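4. Reusable Error Paths in Long-Running Workflows

4.1 Motivation

Workflow engines let an author chain calls to remote services without writing the code that holds the chain together. The convenience fades once error handling is added. In the deployments we examined, each workflow carried its own copy of the retry, rollback and notification steps, and the copies drifted apart as they were edited by different teams. A change to the address of a notification service had to be made in every copy. When one was missed, the workflow kept running and its failures went unreported until a downstream job complained.

The Wescombe engine, described in Section 3, treats an error path as a callable unit with a typed input and a typed result. The calling workflow passes a failure record and receives a disposition, which is one of resume, compensate or abandon. The error path has no access to the caller's variables except through the record. This restriction was unpopular with the first group of authors, who were used to reading any variable from any step, but it is what allows one path to serve many callers.

4.2 Failure records

A failure record has four required fields: the workflow identifier, the step identifier, the error class and the attempt number. An optional payload holds whatever the caller wants to pass along, up to 2,000 bytes. Larger payloads are written to the object store and replaced in the record with a reference. We chose an upper limit because early versions of Dala, the message broker used in all our tests, stalled when large records arrived in bursts.

Error classes are drawn from a fixed list. A class outside the list is mapped to "unclassified" at the boundary and the original string is kept in the payload. Authors may extend the list for a project, but an extension must name a parent class, so that an error path written for the parent still accepts the record. The mapping is done once, when the workflow is registered, and the cost at run time is a single table lookup.

4.3 Workloads

Three kinds of workload were used. The first is a synthetic generator that produces chains of 17 steps with failures injected at fixed positions. The second is a billing pipeline replayed from logs. The third is a control workload in which each step issues a command to attached hardware and waits for an acknowledgment. Steps in the third workload can't always be repeated safely, and for this reason its error paths return compensate more often than resume.

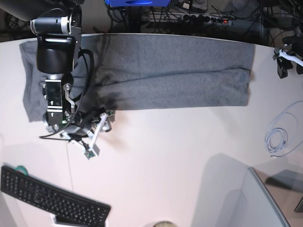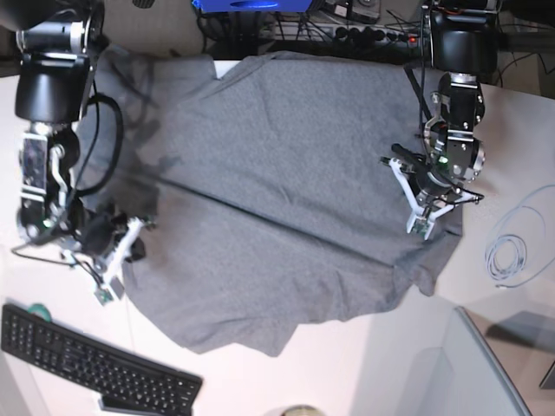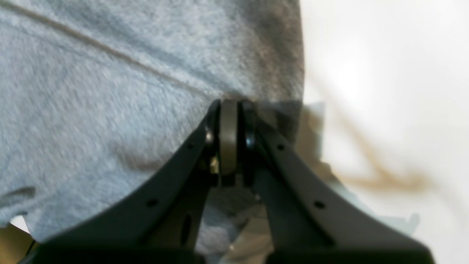 Figure 4. Gray cloth handled with robot arms.

4.4 Call semantics

A call to an error path is synchronous from the point of view of the failing step and asynchronous from the point of view of the engine. The step is suspended and its worker is released. When the disposition arrives, the engine schedules the step on any free worker, so the step must not depend on local state. Workflows that break this rule are rejected at registration if the dependency can be found by static inspection. Those that pass inspection and still depend on local state will fail with a missing-handle error on resumption.

Calls may be nested. An error path can itself fail, in which case the engine builds a second failure record whose payload points to the first. We limit nesting to three levels. Beyond that the engine stops calling error paths, marks the workflow as abandoned and writes the full chain of records to the audit log. No workload in our tests reached the third level without a deliberate fault.

Each call carries an idempotency key derived from the workflow identifier, the step identifier and the attempt number. If the broker delivers the same record twice, the second delivery returns the stored disposition and the body of the error path is not run again. Stored dispositions are kept for the life of the workflow and removed when it completes.

4.5 Versioning

An error path is published under a name and a version. Callers bind to a name and a version range, and the engine resolves the range when a workflow instance starts. The resolved version is then fixed for that instance. A long-running instance may therefore call an older error path than one started later from the same definition. This was a design choice. The alternative, resolving at the time of each call, made audit logs hard to read and led to one case in which a rollback undid changes that a newer forward step had never made.

Old versions can be retired only when no running instance is bound to them. The registry component, Cabral, keeps a reference count for each version and refuses a retire request while the count is above zero. An administrator can force the request, after which bound instances receive an abandon disposition on their next failure.

4.6 Test configuration

All tests were run on the Zododville cluster in January, on a single build of the engine. The broker and the registry were each given a dedicated node, and the workers shared the rest. The synthetic workload was run with 200 concurrent instances and then again with 340, the largest number the broker accepted with its default queue settings. Queue settings were not tuned between runs. Clocks were synchronized before each run, and every latency value was taken from the engine's own event log, so network time between the client and the engine is excluded.

For comparison, each workflow was also built with its error handling written in line, as in the original deployments. The in-line and callable versions perform the same remote calls in the same order. They differ in where the handling code is stored and in how control returns to the failing step. Results for both versions are given in Section 5, with the synthetic and billing workloads reported separately from the control workload.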